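Wandby Arm, Build Guide
Section 6: Cable dressing and first reach
Revised 14/12/2025

By now you should have an arm that is bolted down, powered through the fused lead from Section 4, and answering when the Pleltton controller calls its name. If any of those is missing, go back. This section assumes a working arm and a tidy bench, and will settle for the first.

You will need:
The two cable straps from bag C
Side cutters
A hex key that fits the wrist screws
A small table or stand with something on it that you can afford to replace

Allow an evening. The Pluststead workshop copy of this guide says an hour, in handwriting that has since been crossed out by several other people.

6.1 Dressing the cables

1. Switch off at the controller and pull the plug. Support the forearm with one hand while you do this. The joints have no brakes and the arm will lie down wherever it happens to be.

2. Lay the thin signal cable along the top of the upper segment. Leave it slack over the main joint, enough for a low arc when the arm is straight. A cable pulled neat and flat looks splendid until the first bend, when it leaves its connector.

3. Fit a strap partway along the upper segment. Do it up until the cable stops sliding, then stop. If the sleeve is pinched you have gone too far and will need to cut the strap off, for which we supply no spare.

4. Bring the braided cable down from the wrist in loose coils, past the gripper body. It will look untidy. It is meant to.

5. Turn the wrist by hand through its full travel, both ways. Nothing should go tight, and nothing should get under the fingertip. If a coil droops below the gripper, take it up at the wrist end.

Note: Early kits came with a stiffer braid that springs outwards. Warm it in your hands for a while before fitting and it becomes slightly less opinionated.

CAUTION: Do not tape cables across a joint disc. The tape holds, the disc turns, and something else has to give.

6.2 Setting the limits

6. Plug in and open the Nadar panel on your computer. Choose Arm, then Limits.

7. Set the speed limit to 200. The units are the controller's own and correspond to nothing. It is slow, and you will be tempted to raise it. Leave it alone until Section 8.

8. Set the base position to 1470. If the arm comes to rest pointing behind itself, the base was bolted on back to front in Section 2. You may either turn it round or learn to live with a mirror-image robot. We have met owners of both sorts.

9. Press Save, then press Save again in the box that asks whether you meant it. Older versions of Nadar keep the settings only after the second one.

6.3 The first reach

Pick a real corner of a real room for this. The bench is flat, well lit and clear for a good distance in every direction, so an arm that behaves on the bench has told you very little. A bedside table with a telephone on it is a fair test: there is a wall at the back, bedding at the side, a raised rim to catch on and a cord to tangle with.

10. Drive the arm to the hover pose using the hand controller. Bring it in at an angle from the side, with the gripper pointing down towards the tabletop.

11. Lower the fingertip in single clicks. Keep your eyes at table height. Looking from above, you will always think there is more room than there is.

12. Stop when you can no longer say for certain whether the white tip is touching the wood.

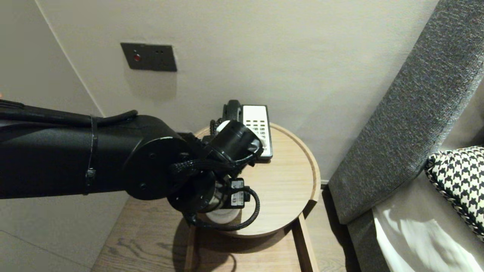

13. Slide a strip of ordinary paper under the tip. If it passes freely, go down one click and try again. If it drags, you are there. If it tears, go up one click and find another strip of paper.

14. Press Store. Nadar will call the pose "Untitled". Give it a name you will recognise in January, when you have thirty of them.

15. Back the arm out the way it came. Check the upper end of the gripper as well as the tip, particularly if there is anything tall on the table. Most knocks at this stage come from the part you were not watching.

CAUTION: Keep the emergency stop within reach of your free hand throughout. On the floor behind you does not count as within reach.

6.4 If it goes wrong

The arm shudders while hovering. The wrist screws are loose, or the table is. Lean on the table first, as it is cheaper to fix.

The tip stops short of the stored pose. Look for a cable gone tight at the main joint and return to step 2.

The controller beeps twice and goes quiet. It has hit a limit. Clear the message in Nadar and move the arm away by hand with the power off.

The controller beeps continuously. Pull the plug, then see Section 11, which is longer than we would like.

When the stored pose repeats five times with the paper dragging each time, go on to Section 7, Gripping Soft Things.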